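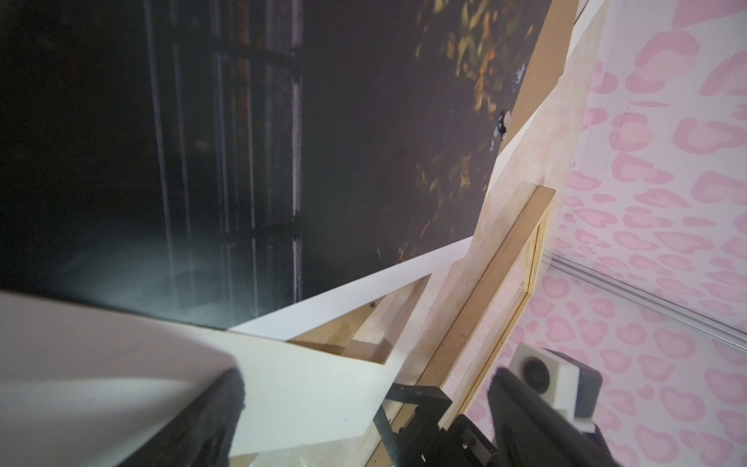 Can you pick up framing tips by watching robots?
Plenty, if you go on an open day and stand near the bench with a notebook.

I went to the one at Ekinci in August and came home itching to reframe everything in the hall! Two arms, one picture frame, a pile of prints and mounts — I could have stayed until closing.
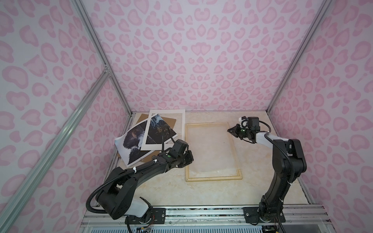
Urs Camenzind, who gave the two o'clock talk, kept coming back to the order of things. Lay the frame face down on a clean surface, then glazing, mount, print and backing board, and check for dust before each layer goes in (I never did, and it shows).

Handle clear sheet by its edges. Wipe the side facing the print last, with a dry lint-free cloth.
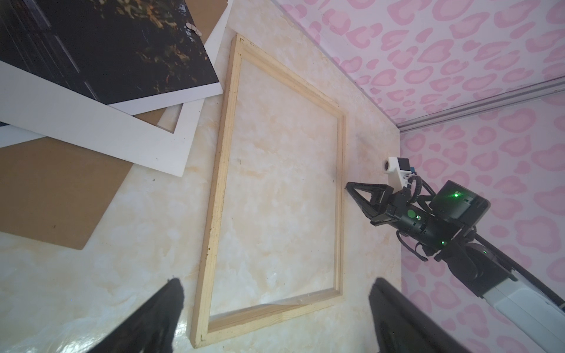
Prints that curl want a night under a heavy book, between two sheets of clean paper. Nesrin Özkan, standing next to me, swears by 18 hours — she runs a framing stall, so I wrote it down. Fix the print to the mount along its top edge only, so the paper can move a bit in damp weather.
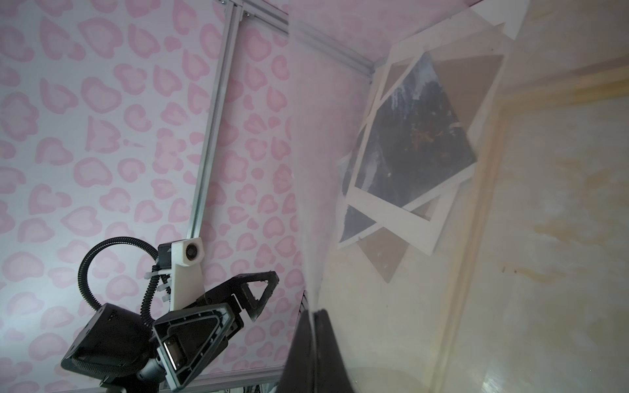

Clear sheet and gripper finger, with the prints behind.

Go early if they run it again, and take a pencil!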